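Section 4 - Running the pick demo on open day

Rev. Nov 11, 2024. Replaces the June sheet, bin the old one. Applies to the Bromthorpe room only. Venside has its own table and its own offsets, don't mix them.

**Before doors open**

1. Main power on, wait for the controller to finish booting. Takes nearly 5 minutes. Don't touch the pendant till the home screen is up.
2. Release the e-stop (twist, don't pull). Clear the fault.
3. Home the arm. Keep the table clear while it homes.
4. Load the job called NASICO_DAY. Not NASICO_TEST, that one runs at full speed.
5. Speed override to 20 percent. Check it again after every restart, it does not save.
6. Tape line on the floor goes down before the first group. Visitors behind it, always.

> **Caution:** 20 percent still hurts. No hands inside the tape with the arm enabled, staff included.

**Placing the object**

7. Disable the arm. Green lamp off, then reach in.
8. Lay one object down flat, long side in line with the fingers. Pointed or slanted end away from the gripper. Tools with a grip down one side can go either way up, but pick one and stick with it all day or the grasp offset is wrong.
9. Leave space on both sides. The two fingers don't have to be the same distance from the object, the first touch will shift it a bit and that's fine. What's not fine is a finger coming down on top.
10. Step back, enable, press CYCLE once. Jaw opens, arm drops to the pre-grasp pose and holds there until you press again. Do your talking during the hold.
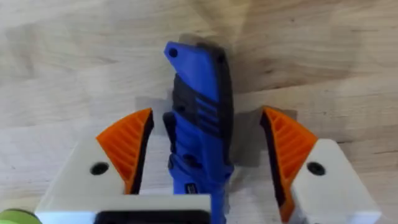

11. Press CYCLE a second time to close. Grip force is set to 79 on the Ahmadpour page of the pendant, leave it. Higher marks the pads, lower and heavy stuff slides out on the lift.
12. Third press lifts and carries to the tray. Arm returns by itself.

Note: if the hold runs over 300 seconds the job times out and the arm backs off. Not a fault. Press RESET, then start from step 10.

**Objects**

Use the ones in the demo drawer. Visitors will offer phones and keys, say no. Folding knives and cutters stay closed, and they go back in the drawer between groups, not left lying on the table over lunch. Shiny or very thin things tend to get missed, skip those unless its a small group and you have time for retries.

**If it misses**

- Stop. Don't chase the object by hand.
- Disable, straighten it, re-enable, run again.
- Two misses in a row: look at the finger pads. Dust on the black strips is the usual problem. Dry cloth only, no alcohol, it lifts the glue.
- Still missing: check the screws on both fingers. Snug, not tight. Anyone who cranks them down will be printing the next set.
- Still nothing: run the wave routine (WAVE_2) for the group and sort the gripper out afterwards.

> **Caution:** never free a stuck object with the jaw powered. Pendant > Gripper > Vent, wait for the click, then pull.

**Between groups**

13. Arm to PARK. Override back to 20 if anybody has moved it.
14. Wipe table, empty tray.
15. Write the misses on the clipboard. Just a tally, plus which object.

**Shutting down**

16. PARK, disable, e-stop in, main power off. In that order. Pulling the power first loses the home postion and the next person has to redo the whole of Section 2.
17. Pendant back on the charger. Check the light actually comes on, the plug is loose.

Spare pads: second shelf, box marked Ahmadpour. Left and right are different, check before fitting.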